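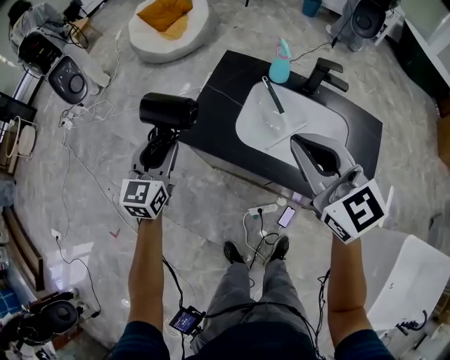
Does head-camera footage improve a policy trained on hand-held gripper demonstrations?

Posted by Wenche Eklund

Our laboratory is reviewing the Sorard method for a sink-cleaning task. The report states that a policy trained on 762 demonstrations with gripper cameras alone performed nearly as well as one that also used the head view. Is this result considered reliable?

Somtochukwu Shehu

The result should be read with care. Only 16 test trials were run for each policy, and a small difference cannot be established from so few. Please also confirm that both policies were trained on the same demonstrations. In our own work, each operator presents a printed marker card to the gripper camera, and sessions without this step are excluded from training.

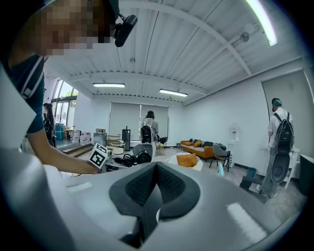
Replies added in August

Parveen Magsi

We used 994 demonstrations and kept 716 after alignment checks. The head view helped when the gripper hid the brush. We did not test other tasks.

Bushra Bajwa

It depends on the task.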